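Search the Skutia boards
Advanced search

Home Cooking > Soups & Noodles

Scallions: whites cooked, greens raw, or am I just being fussy?

Posted by Maribeth Tiongson – Jun 16, 2025
3,167 views | 20 replies | Share

OK so my sister-in-law and I have been going back and forth over this for a week and I need outside opinions. I grew up with the white part going into the pot early with the ginger, and the green part going on top right before you eat. Two different vegetables as far as I'm concerned! She chops the entire bunch, dumps it in at the start, and says it tastes the same.

It does not taste the same. The greens go slimy and kind of army-colored and you lose that sharp bite. But she made the soup for my nephew's graduation and everybody had seconds, so now I'm doubting myself (a little).

Also, how thin do you all cut them? I do long slants for noodles and tiny rings for eggs.

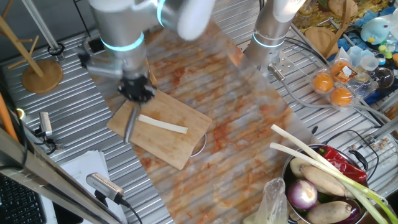 grarnmont_gal wrote:
Team sister-in-law, sorry. If the broth simmers for two hours anyway the onion is just there for flavor, and the greens have plenty of it. I throw in the whole thing, roots off, and fish it out later. Then I put fresh on top if I have any left, and usually I don't.

Solanki wrote:
Fishing it out is a different thing though? She's talking about leaving it in the bowl. Long-cooked greens in the bowl are sad. I'm with Maribeth on this one.

And for thin slices it's all about the knife. Mine was so dull I was basically crushing them and they'd come out in a chain, all still hooked together like paper dolls. Got it sharpened at the hardware place in Drilbridge and what a difference.

pothole_pete wrote:
You guys are overthinking a garnish. Kitchen scissors, straight over the bowl, done.

Maribeth Tiongson wrote:
Pete, scissors are for chives!! I will die on this hill.

Solanki – paper dolls, yes, that's me every time I'm in a hurry. I'll get mine sharpened before the Fourth of July, I've got a whole crowd coming and I promised cold sesame noodles.

grarnmont_gal wrote:
For cold noodles I'd soak the slivers in ice water first. They curl up and they're a lot less harsh. Ten minutes is plenty, then dry them really well or your sauce gets watery.

Solanki wrote:
I skip the soak, I like them harsh.

pothole_pete wrote:
I soaked them once. Forgot they were in the fridge. Scissors again tonight.

Page 1 of 2 | Next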